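The Last Dye House on Cladach

Wednesday, October 10, 2018

Got to the ferry with four minutes to spare. No coffee. The woman at the ramp took one look at my shoes and said they wouldn't do, and she was right, they were ruined by lunch.

Cladach is small. One road, one store, one bar that opens when the owner feels like it. And at the end of the road, past the school, the dye house. Built in 1916 for fishing nets, which used to get dunked in bark tan so the salt wouldn't rot them. Long low building, tin roof, smells like a wet dog that's been eating tea bags. I loved it right away.

Mojtaba Hosseinzadeh runs it now. He bought the place at auction for less than I paid for my car, moved in with two suitcases and a hot plate, and spent his first winter learning why you don't leave copper pipe full of water. He'd been a textile chemist on the mainland, at a firm called Vuvier. Lab coat, badge, parking spot. Blue was his department. He matched blues all day under a lamp and came home seeing orange.

"I never once got my hands dirty," he said. They're dirty now. Green-black to the wrist, and under the nails for good I think.

What he makes is bed linen, mostly. Some tablecloths. Sheets in weird deep sea colors that shift when the light moves, and no two the same, which drives the hotel buyers crazy. They want forty matching. He'll sell them forty cousins.

The vats are the thing. Three of them in use, sunk in the floor, lids on. Indigo goes in first, and the cloth comes up yellow-green and turns while you stand there watching it. Takes a minute, less if there's wind. Then it hangs. Then a second bath over the top, weld, which is a yellow plant that grows in the ditch behind the school, and that's what pulls the blue toward teal. Too long in the weld and you get pond. He has a whole shelf of pond. His sister uses it for curtains.
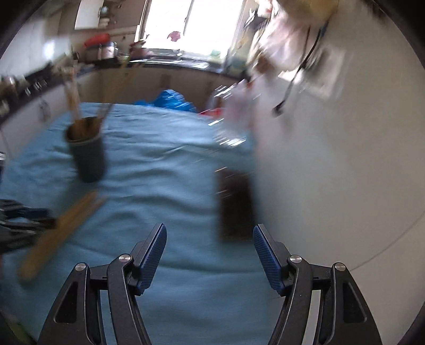 Nothing gets ironed. Big argument over that, early on. A department store buyer wanted everything pressed and folded round cardboard, and Hosseinzadeh said no, you'd flatten the color, and she said you can't flatten a color, and that was the end of that order. I slept under one of his sheets that night in the room over the bar and I'm with him. The creases hold the dark. By morning the whole bed looked like weather.

Money, since you're wondering. The dye house turned out 2734 pieces last year. The year before that was a disaster, a bad batch of lime, half the summer's work came out gray and he sold it cheap off a folding table by the ferry. This year he's at 3903 already with the fall orders still to go, so he's tired, and a little scared of it. Two people help him part time. A third starts in November if she can find somewhere to live, and on Cladach thats a real if.

Most of the new orders come thru Catacutan, a shop in the city that carries about anything with a wobble in it. Pots, baskets, crooked spoons. They took a dozen sheets on trial and called back in a week. Then Orora, the hotel people, who'd sworn they'd never buy anything that didn't match. Cousins it is, then.

I asked him about going bigger. Second building, more vats, a machine to do the wringing. He made a face. The wringing is the worst job in the place, two people and a pole, you twist till your shoulders quit. I lasted one tablecloth. But the water's the limit anyway. It comes off the hill down a pipe, it's soft and slightly brown, and in a dry August there isn't enough of it for three vats, never mind six. He tried trucking some over once. The blue came out thin. Never again.

So he'll stay about this size. He wants to fix the roof. He wants to get the old net loft cleared, 53 feet of it, full of rope and bird nests, and string lines end to end so that cloth can dry inside when it rains, meaning always. It was raining while he said it.

Before I left he pulled a sheet out of the first vat for me, just to show. Up it came, yellow like old mustard. We stood there dripping. It went green at the edges, then in streaks, then all over, and then he looked at the clock and told me I had nine minutes to make the boat.

Made it. Shoes in the trash at the other end, and one blue thumb that still hasn't washed off.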